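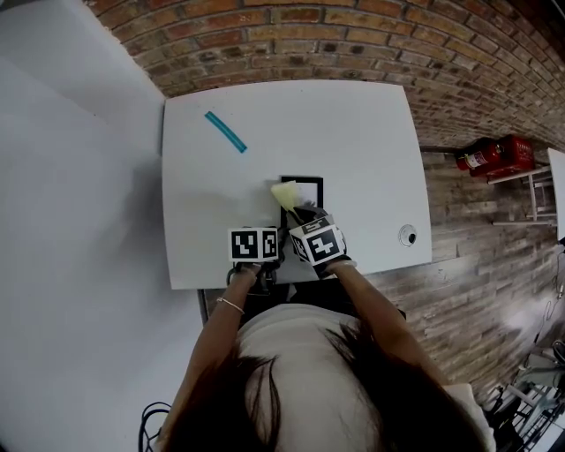 Wiping down a frame by hand, with a marker cube on each glove. Demonstration table, Drana workroom.

Work at Hand: Automation and the Finishing Room

This gallery page forms part of the Ditach workplace series on automation and daily work. It concerns the finishing room at Avemia, where display frames are cleaned, checked and packed, and the Drana project, through which part of that work is being passed to machines. The notes were prepared by the project office for employees, their families and visitors to the site.

The task

Wiping is the least noticed step in finishing. Each frame is gone over with a sponge before inspection, and a mark left at this stage is usually found only after packing. Staff in the finishing room handle 1054 frames in an ordinary week in August, the busiest month of the year. Until the project began, there was no written method for the work. New employees stood beside an experienced colleague and learned the pressure and the angle by watching.

The demonstration

Employees who take part in Drana perform the task at a plain white table while wearing black gloves. The patterned cube on top of each glove allows the position of the hand to be followed as it moves. In the picture the right hand holds a pale yellow sponge, tilted upward, near the top edge of a black frame. Both arms reach forward over the table, a posture familiar to anyone who has worked a shift in the room.

Each session consists of 28 repetitions, followed by a rest of 25 minutes. The rest period was set at the request of the finishing staff, who found that leaning over the table was more tiring than the work itself. The same request has since led to a change in bench height on the regular line.

The people

Drana was offered to all 33 members of the finishing department. Participation is voluntary and takes place during paid hours. An employee may withdraw at any time, and recordings are not used in performance reviews. This last point was raised at the first staff meeting and was placed in writing before any session was held.

Some employees chose not to take part. Their reasons were recorded with the same care as those of their colleagues who did. Several expressed concern that a skill learned over years was being given away in an afternoon. Others asked who would be responsible when a machine passed a frame that a person would have sent back. The second question has been answered: final inspection remains with the finishing staff. The first remains under discussion.

What changes on the line

The equipment, supplied by Zerouali, is intended for the first pass on standard frames. Odd sizes, returns and repairs will continue to be done by hand. Under the present plan, no position in the department will be closed during the trial, and employees moved from wiping to inspection will keep their current grade.

Inspection is a different kind of work. It is done seated, under stronger light, and it calls for steady attention to small faults. A number of employees welcome the move - wrists and shoulders were the most common complaint in the room. Others have said that they prefer to keep their hands busy and find a full shift of looking harder than a full shift of wiping. Rotation between the two stations has been arranged for those who want it.

Training for the new stations is given in the morning, before the line starts. It covers stopping the equipment, clearing a jammed frame and reporting a fault. Every employee at the station has the authority to stop the machine without asking a supervisor.

Visiting

The Drana workroom may be seen by arrangement with the project office. Visitors are asked to remain behind the floor line while a session is in progress and to speak with the participant only during the rest period. Printed copies of this page are available at the Avemia front desk.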